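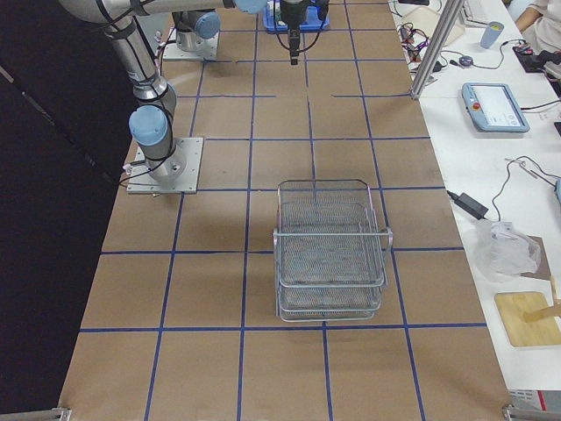
Brown cardboard on the worktable, with blue tape laid out in squares.

If your bench top is anything like mine, it has seen glue, varnish and at least one spilled cup of coffee, and I do wish I had started covering it years ago. Big appliance boxes are what you want. Ask at the store on a Sunday afternoon and they will usually let you haul off as many as you can carry!

Slit the box down one corner, open it flat and leave it overnight under something heavy (I use paint cans) so the folds relax. Lay it smooth side up and butt the edges together - overlaps will catch every screw you roll across them. Painter's tape holds the seams nicely and peels off later without a fight.

Cut with a fresh blade. A dull one drags and leaves you with a fuzzy edge, and then you'll be picking brown fluff out of your varnish, as I was for most of June.

For glue drips, let them dry and lift them off with a putty knife. Oil is another matter, so I cut out the stained piece and patch it with a scrap, taped on all four sides. Old sheets go under the tomato plants or out with the recycling, provided they're clean.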